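**Light gray floor tile, 22 years in, keep or rip out?**

**lpace90:** Hi all! Kitchen floor question. We've got big square light gray tiles from the previous owners, darker grout, and my sister Assunta says they look like a bus station. I sort of love them?? My one gripe is the grout. I've been at it with a brush and baking soda since August and my knees are done.

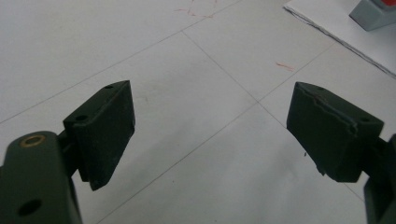 What I can't decide is whether to regrout or just live with it. Got quoted 9 dollars a square foot to pull everything up, and that's before buying new tile.

**ongart_lakmal:** Keep them! Large tiles mean less grout to scrub. I've got tiny hexagons and I'd trade you tomorrow.

**BrittaK:** Gonna disagree. Pale floors show every crumb and dog hair. I lived with one for years and swept twice a day.

**lpace90:** @BrittaK see, I like seeing the crumbs, then I know where they are!

**ongart_lakmal:** Same. My mother's brown floor hid everything, it was gross.

**BrittaK:** Fair, but don't regrout in white. You'll hate it by spring.

**carmela_f:** Agree with Britta on that one. Go a shade darker and seal it. Do a small patch behind the door first and leave it a week.

**lpace90:** Ok, patch behind the door it is. Assunta can go stand on it.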